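Filed under: Consumer Studies / Packaging

3. Opening and reclosing cereal cartons at home

Figure 3. Froot Loops carton lying on its side next to a teal plate of plush fruit.
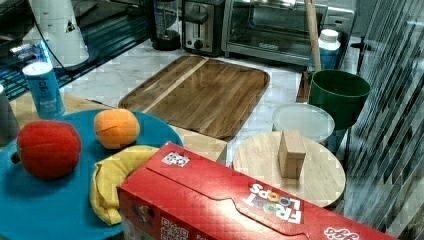

Ho-yin Leung objected at the draft stage that people do not fail to reclose a carton, they just stop trying after the first week, and that a survey asking "can you reclose it" would miss this. We changed the question. Households in Heltdale and Plavley were asked what they had done with the last carton they opened, and whether the top was shut at that moment.

We sent the form to 100 households in November and repeated it with 50 of them after the holidays. The tear strip was the part most often mentioned. Many people said they pulled it too fast and took a piece of the panel with it, and a few said they never used it and went in with scissors. Once the panel was torn, the tab had nothing to hold on to, and the inner bag was rolled down and left that way.

Storage mattered more than we expected. Cartons kept upright on a shelf were reported shut more often than cartons kept in a drawer or on top of the refrigerator. Homes with children under 7 reported more torn panels, but they also went through a carton faster, so the cereal had less time to go stale. We did not measure staleness directly. The Demmont method needs a sealed sample and we could not ask people to give up their breakfast.

Yip's earlier work used some 3,000 mail-in cards and found a weaker link between tearing and storage. Those cards did not separate strip openings from glued flaps, and we think the two were mixed together. Our own sample is small and covers only two towns. Section 4 gives the results by type of opening.

Comments (3)

Yee-man Siu
Did you ask about clips? We have used a clothespin on the inner bag for years and I couldn't tell you if the box is shut or not.

plavley_reader
I filled this in. The second form was longer than the first.

M.
The strip on ours always gives out halfway. Scissors every time.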